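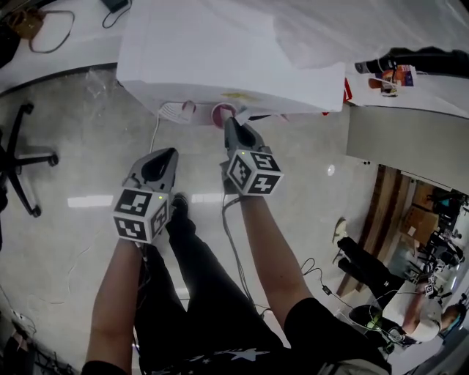
Grosville Shared Workshop -- handheld gripper build
Progress report to the Curnard Community Fund, September

Hello again, and thank you for your patience while we got ourselves sorted after the move. We're happy to say the second half of the grant is being put to good use, and that the project finally feels like it has some momentum behind it!

The grippers themselves are built. We settled on the Korletey pattern, with the marker cube sitting behind the jaws, after a fair bit of back and forth over whether it would make the whole thing too top-heavy. It does tire the wrist a little -- we've trimmed the handle twice and will probably trim it again -- but tracking is much steadier than it was with the flat tags we showed you in autumn.

Most of our evenings now go to recording. We've kept to ordinary household jobs, and the floor-level ones (fetching a small cup from under the edge of something bulky, for instance) are the most awkward, as the markers are easily hidden when you crouch. So far we have 27 usable recordings of that sort, and roughly 100 of the easier tabletop kind.

Cables remain our main grumble. We'd like to spend part of what's left on longer leads and some decent floor covers, and we'd be grateful for your okay before we order from Vikthorpe.

Still to do:
Reprint the jaw pads in a softer material
Write up the calibration steps so newer members can manage on their own
Finish the arm that will eventually play the recordings back (the shoulder joint is still in pieces on the bench)

We're open to visitors on Saturday afternoons from 2, and you'd be very welcome to come and have a go. The kettle is reliable, even if the parking isn't.

Warm regards from all of us at Grosville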